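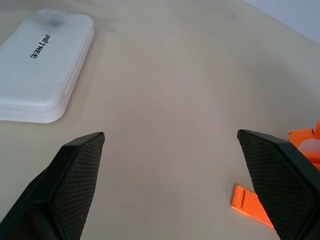
## Reading vouchers, Kullholm and Jornport: progress to 2024-02-19

Grant holder: Şükran Bozkurt
Report to: Taner Keskin, Şimşekoğlu Fund

The headline figure is 1,074 vouchers handed out through the two town libraries. I would not lean on it. A voucher handed out is not a book read, and we only know what happened to the ones that came back to a till.

### Spending

The printing is paid for in full. The Orkus booking software went over budget by 20 percent – the setup fee was left out of the first quote, and I should have caught it. I have moved money from the travel line to cover it.

### What we know so far

- Jornport gave out most of its share in December, when people were shopping for gifts anyway. I doubt the vouchers changed much there.
- Kullholm was slower. Staff asked each family to fill in a short form, and 47 did.
- Most of those forms say the child "reads more now." Parents filled them in at the desk with a librarian watching, so I give that little weight.

### Next period

I want to hold back the next 2 print runs until we have loan records from both branches. Jornport has agreed to share theirs. Kullholm says yes in principle – I have heard that before, and will write again when the file arrives.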